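4.2. Le motif imprimé dans le linge de maison : nommer, classer, garder

Dans la section précédente nous avons présenté le corpus, constitué dans les deux quartiers de Rindham et de Strachan. Il comprend 136 entretiens et un inventaire de 565 pièces de linge. Nous passons maintenant à la question du motif, qui a été posée à la fin de chaque entretien sous une forme volontairement simple : « Qu'est-ce qui est dessiné sur ce tissu ? ». Les réponses ont été transcrites sans correction, avec les hésitations.

Une première observation concerne le vocabulaire. Les motifs végétaux sont de loin les plus fréquents dans l'inventaire, mais les personnes interrogées les nomment rarement avec le nom de la plante. Elles disent « des feuilles », « des petites fleurs », « quelque chose d'automne ». Le ginkgo fait exception. Sa forme en éventail est reconnue même lorsqu'elle est très simplifiée, et les couleurs peuvent s'éloigner beaucoup de la nature sans que la reconnaissance soit perdue. Une feuille rose reste une feuille de ginkgo. Dans le catalogue Stornora, que nous avons utilisé comme référence pour la datation des imprimés, le même dessin existe en aplat et au trait, et les deux versions sont parfois réunies sur une même étoffe (figure 3).

Figure 3. Feuilles de ginkgo orange, jaunes et roses sur fond gris-bleu pâle, avec une feuille dessinée en fines lignes blanches.

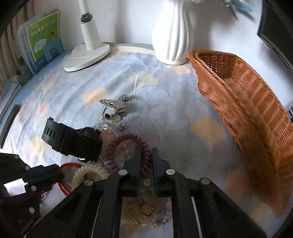

Felista Massawe nous a objecté, à la lecture d'une version antérieure de ce texte, que la reconnaissance du ginkgo dépend fortement de l'âge et que les plus jeunes de nos répondants l'ont probablement apprise par le tissu avant de la voir sur un arbre. L'objection nous semble juste. Nous avons donc repris les transcriptions en séparant les deux cas, et dans huit entretiens la personne déclare en effet qu'elle n'a jamais vu l'arbre. Ce nombre est trop petit pour une conclusion, mais il suffit pour abandonner l'hypothèse, formulée dans notre premier rapport, d'un lien direct entre le motif et le souvenir d'un jardin.

La deuxième observation porte sur le classement. Nous attendions que le linge soit rangé selon l'usage (table, lit, toilette) ou selon la taille. C'est le cas dans la majorité des foyers de Strachan. À Rindham, par contre, on trouve souvent un classement par couleur de fond, et le motif n'intervient que dans un second temps, pour distinguer deux pièces qui se ressemblent. Les fonds gris et bleus forment ainsi une seule pile, appelée « les clairs » ou « les froids » selon les familles. Une nappe peut y côtoyer un drap, et il arrive que l'un serve à la place de l'autre. Cette circulation entre les usages a été décrite dans l'étude de Tirkinlow pour les tissus unis ; nos données montrent qu'elle existe aussi pour les imprimés, à condition que le motif ne soit pas trop marqué par une saison.

Il faut ici préciser ce que nous entendons par « marqué ». Un motif de houx est marqué, un motif de coquillage l'est aussi, bien que plus faiblement. Les formes vagues, dont le contour ne permet pas de décider entre une feuille, un pétale et un nuage, ne le sont pas. Sur les 565 pièces de l'inventaire, nous en avons codé 79 comme « formes indécises ». Deux codeurs ont travaillé séparément, et les désaccords ont été discutés jusqu'à une décision commune. La difficulté principale vient de la distance : un dessin qui est net lorsqu'on tient le tissu dans les mains devient une simple tache claire quand il est étendu et que des objets sont posés dessus (figure 4).

Figure 4. Formes couleur pêche et beige évoquant des nuages, sur fond bleu-gris pâle.

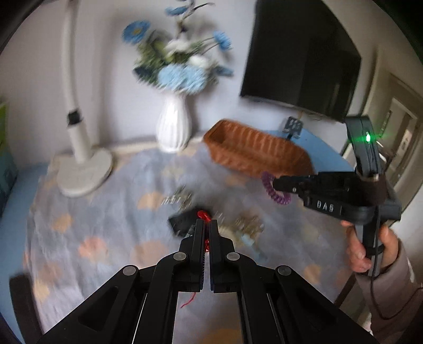
Mais alors, nous a demandé une auditrice lors de la présentation de ces résultats en septembre, pourquoi ne pas coder chaque pièce deux fois, une fois de près et une fois de loin ? Nous avons essayé cette solution sur une partie du corpus. Elle augmente beaucoup le temps de travail et elle produit une catégorie supplémentaire – les motifs qui changent de nom selon la distance – pour laquelle les entretiens ne donnent presque aucun matériau. Nous l'avons gardée en annexe, sans l'utiliser dans les tableaux.

La troisième observation est plus courte. Les pièces que l'on garde malgré l'usure ne sont pas celles dont le motif est le mieux nommé. Une habitante de Strachan conserve depuis son mariage un drap dont elle dit seulement « celui avec les choses ». Le nom du motif et l'attachement à la pièce semblent donc être deux variables indépendantes, et nous les traitons séparément dans la section 4.3, qui est consacrée aux réparations et aux ourlets refaits.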